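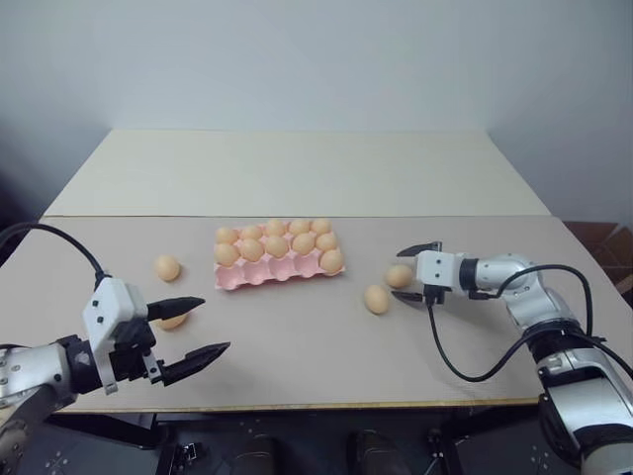
Kleinschmidt Review, Automation Desk

Egg duty: how close are two-armed machines to doing kitchen chores?

Putting eggs into a carton takes a person a minute or so and very little thought. For a robot it combines several problems that the field has worked on for decades. The object is fragile, it rolls, no two are quite the same size, and the slot it goes into gives only a small margin for error. Fifteen cups, three rows of five, is a modest job. With ten eggs seated and four still on the table, most of the questions that matter to a buyer are already present.

The first is grip. Parallel-jaw grippers close two fingers along a straight line, and they remain the default on small arms for reasons of cost and repair. They suit boxes, handles and bar stock. An egg offers them two small contact patches on a curved shell. Too little force and the egg turns in the fingers on the way up. Too much and the shell cracks, usually at the point of contact. The usable band is narrow, and many low-cost grippers report motor current only, which is a poor stand-in for force at the fingertip.

The second is approach. An egg lying alone can be picked from almost any direction. An egg going into the middle row of a carton has neighbors, and open fingers need room on both sides. Once the back row is full, each new placement has to be made with the jaws turned to fit the remaining gap. A cup that receives its egg at a slight angle leaves it leaning forward of its row, and the next pick-and-place has to allow for that.

Over the summer we put the chore to two suppliers. Sasteck sells a two-arm bench package to small food packers. Flekura sells software that learns a task from recorded demonstrations and runs on other firms' arms. Each was asked to fill molded cartons from eggs set loose on a plain table, with no fixtures and no marks on the carton.

Sasteck's system, programmed by its own engineers, attempted 300 placements in August. It completed 284 without a crack, a drop or a human hand. Its failures clustered at the edges of the reachable area, where the wrist had to tilt. Speed was the weaker result. The arms waited for each other whenever both had business over the carton, and one person working at an easy pace would have finished well ahead.

Flekura's system had the same number of attempts and completed 197. It was faster between picks and recovered better when an egg rolled, following it and trying again without a reset. It was also less predictable. Several failures involved an egg released slightly above the cup, which the software appeared to treat as a finished job. The training set held 671 demonstrations, and the company says it would want a larger one before quoting for production.

Neither result supports a claim that the chore is solved. On a packing floor, dedicated egg equipment already does this work at a rate no pair of arms will approach. The case for arms rests on variety: eggs in the morning, jars after lunch, a different tray the following week. That case depends on changeover time, and both suppliers needed the better part of a day to move from one carton type to another.

The household version is further off. Our test table was clear and evenly lit, and the carton stayed where it was put. A home kitchen has a carton with a lid, a wet counter and a refrigerator door that must be opened first. Puneo, which plans a home machine with two arms on a wheeled base, declined to take part and gave no date for a product.

For shops considering a purchase, we suggest asking for unedited runs on your own goods, with the attempt count stated in advance. Ask what happens after a drop, who clears it, and how long the cell is down. Ask as well for the cost of replacement fingertips. Ridged tips wear, and a worn tip changes the force needed to hold a smooth shell.

We will repeat the trial with mixed egg sizes and a hinged carton.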